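Garkham Linens README

What you have downloaded

Garkham Linens is a picture set of household fabric: sheets, pillowcases, duvet covers, tea towels, and one tablecloth that got in on a technicality. It holds 3,000 pictures and a label file. The subject is printed cloth in the state most of us keep it in, meaning not ironed.

It started as a side folder of the Soliman laundry project, which wanted plain white towels and kept getting ferns. Jolán Fülöp moved the ferns into a folder called "other." By July the folder was bigger than the project, so it got a name and this file.

Layout

pictures/ has everything in one flat folder. We tried subfolders by room and spent a week arguing over whether a towel on a bed is bedroom or bathroom.
labels.csv has one row per picture.
motifs.txt is the list of allowed pattern words, with spelling as we want it.
old/ is old. Leave it alone.

Columns in labels.csv

file: the file name.
ground: the background color of the cloth. White, cream and "was white" were merged into white in version 6.
motif: botanical, stripe, check, dot, animal, plain, or mixed. Botanical covers anything with leaves. If you can tell a fern from a bracken, please write to Othmane El Fassi, who cannot and has stopped pretending.
second_motif: same words, often blank.
blur: 0 to 3. Zero is crisp, 3 is a rumor of a pattern.
notes: free text, some of it unprofessional.

How the labeling was done

Two people labeled each picture separately, then compared. They disagreed on 769 of them, nearly all over second_motif, and nearly all of those over dots. Jolán holds that a dot is a motif. Othmane holds that a dot is filler, put there by a designer with a deadline. Version 6 goes with Jolán. If you need the other reading, filter on second_motif = dot and blank it out, and Othmane will feel better.

Blur gets its own column because cloth rarely sits still for anyone, and a leaf print suffers more from it than a check does. With
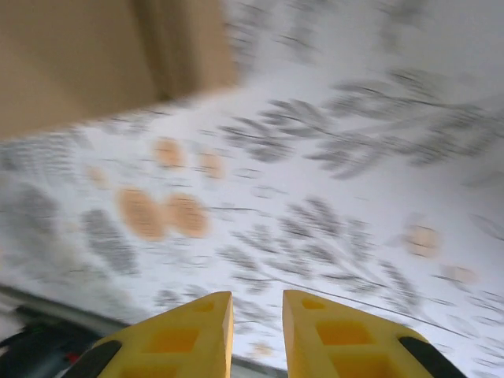
we would write white, botanical, dot, blur 3: the gray fronds have smeared into soft streaks, yet the feathery leaflets are still there to find, and the orange-tan spots come through as spots. A stripe treated the same way can end up as plain, and in an earlier version several did. Score blur on the cloth only, and pick the motif before you pick the blur number - people who do it the other way around get discouraged and type "plain."

Known problems

The set leans hard toward gray leaves on white. Blame the shops.
Animal has 10 pictures, and every one is the same duck pillowcase.
The Plillov duvet is spelled three ways in notes.
Trarnex, our renaming script, sorts 10 before 2. Fixing it would break old/, see above.

Corrections

Send the file name and the column you object to. Arguments about dots should go straight to Othmane.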